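Filed under: Kit & Methods / Robot learning
3 min read

Grosow: a month with the plate-tidying method

I've wanted to try Grosow on our own arms ever since Niloufar Rostami sent me the write-up (with a lot of exclamation marks). It's a way of training a two-armed set-up from demonstrations, and the clever bit is that each one gets chopped up wherever a gripper closes or opens, so the model learns lots of short moves and not one enormous one. We gave it 800 demos, which ate most of May.

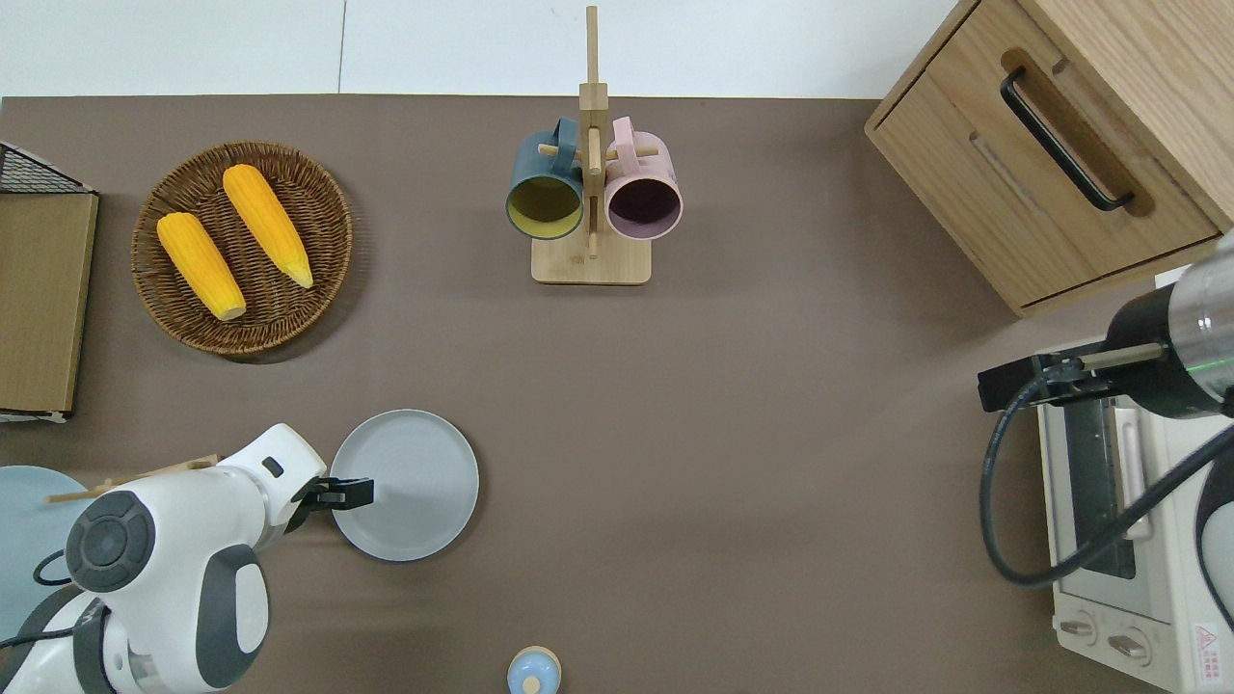 One gripper at the rim of the grey plate, the other arm over by the toaster oven.

Plates are where it won me over! A flat plate on a flat table is a horrible thing to pick up, and our old method, Ulum, mostly shoved it about. Grosow goes in at the rim, and over 16 test runs it got the plate up and into the rack all but 3 times. I'd have been happy with half that. It doesn't mind clutter much either – we leave corn, mugs and baskets out all the time, and shifting them between runs made very little difference.

Now the grumbles. Training took some 9 hours on our machine, the settings file is a maze, and the arms do dither if you start them too close together. Mojtaba Zarei reckons that's our demos (he may be right, mine are pretty wobbly).
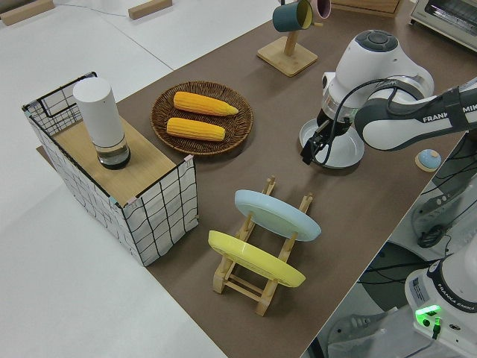
Would I use it again?

Yes, for anything with an edge to grab. Mugs I'm less sure of, as it kept fussing over the handles, so I'll stick with Ulum for those until the next version. If you're trying it, do the plates first and keep your demos slow.

Contact Skumach Reviews | © Skumach | Back to top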